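Cable across a teal divider panel — how to fix it without drilling
Posted in Home Office & Workshop
Asked by Prarna — Monday, May 2, 2022 — viewed 998 times

I have a teal panel standing behind my workbench as a divider. It is smooth and a little glossy, and I don't know whether it is acrylic or glass, as it came with the unit and has no label. A thin gray cable has to cross from left to right in front of it. At the moment it is held at the two ends only, so it sags and moves whenever I shift something on the bench.

I tried cheap adhesive clips in November. Two of them let go within a week and left residue. I would like the cable held in a fixed line, with no holes in the panel. Low-voltage supply, 167 cm between the end points.

Bogdan Tokarz
2 votes

Find out what the panel is first. Tap it with a fingernail: glass gives a hard, high click and feels cool, acrylic sounds duller. If you can't tell, treat it as acrylic and keep acetone and window cleaner with ammonia away from it, as both can craze the surface.

For the residue, use warm water with a drop of dish soap and a microfiber cloth. Let it soften for ten minutes and roll it off with your thumb. Do not scrape.

Then decide whether the cable needs to touch the panel at all. I would run it along the top edge in a slim self-adhesive channel. If it must cross the face, wipe the spots with isopropyl alcohol diluted half and half with water, let them dry, press each clip for 30 seconds and leave it unloaded overnight. Most clips fail from being loaded too early. Space them every 25 cm and leave a little slack at both ends — a cable pulled tight works as a constant peel force on the outer clips.

Treter
0 votes

just use clear tape, mine has been up for years

Kudo
1 vote

Tape goes yellow and the glue creeps in the sun. I agree with the channel on the top edge. If the top edge is too thin for it, a strip of hook-and-loop around whatever holds the panel up will carry a light cable, and you can take it off again.
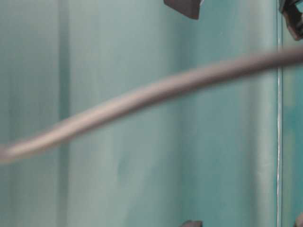 Gray cable in front of the teal panel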